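Minutes of the Family and Staff Meeting on College Entrance Testing
Wodum High School Library
3 October 2022

The meeting opened a few minutes late, as we waited for families coming over from the Asine side of town, where the bridge was down to one lane. The chair thanked everyone for turning out on a rainy evening and said how good it was to see so many ninth grade parents this early in the year. The minutes of the September meeting were read and approved with one small correction – the bus for the spring test leaves from the gym doors, and the front steps were listed by mistake.

The counseling office reported that 103 students have now signed up for the free Saturday prep sessions, and that 402 families opened the fall testing letter online. Paper copies went home with everyone else, and there are still plenty in the front office for anyone whose copy never made it out of a backpack (we have all been there!). 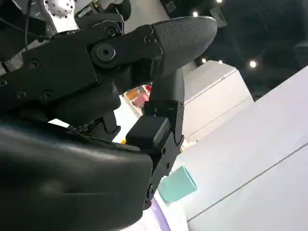

Prep sessions took up a good part of the evening. The math teachers would like to spend the first hour on linear equations and the second on word problems, and they spoke very kindly about how hard last year's group worked. One of them wants more problems built on things students can look at and talk over, and mentioned a black gripper jaw that turns on a big round pivot bolt as a nice way into angles and arcs. Several parents liked the idea, and the teachers will write up a few problems of that kind before the next session. A father asked if calculators will be lent out again, and they will, from the math office, with a sign-out sheet.

The reading and writing teachers went next. They plan to keep their groups small and to use short passages at first, then longer ones as the weeks go on. A mother asked whether students who play fall sports could come for half a session, and the answer was a warm yes, as long as they let the office know ahead of time.

The prep fund stands at $2,733 after the bake sale. The meeting agreed to buy 4 more sets of practice books from Grandesent, whose books the students found easy to follow last year. There was some friendly back and forth over whether to get the vocabulary cards too – that was put off until the books have come.

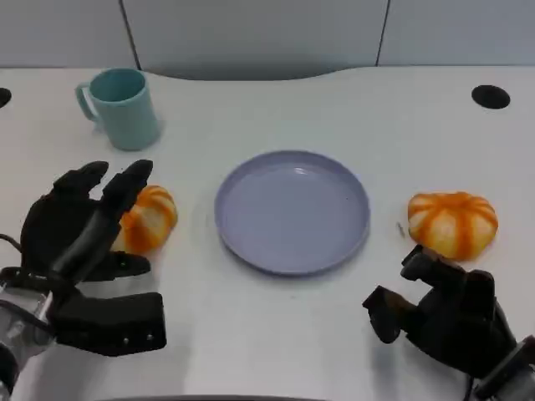 SCHOLARSHIPS AND FEE HELP

The Siliņa Scholarship is open again to seniors going on to a two-year or four-year college. Students need a short essay, one teacher letter and a transcript, and the counseling office asked that transcript requests come in early, as the line gets long once college applications are under way. Essays may be on any subject. Last year's readers said they enjoyed the plain, everyday ones best of all.

Families who need help with test fees should speak with any counselor in private. Forms are now in English and Spanish, and a parent kindly offered to look over the Spanish one for wording.

OTHER BUSINESS

A parent asked for a quiet room for students who are allowed extra time. The testing coordinator will see whether the music room can be used and will write to those families directly.

The library will stay open an hour later on prep days. Students should bring their own water and snacks.

The next meeting will be held in the same room. The meeting was adjourned with thanks to the students who set up the chairs.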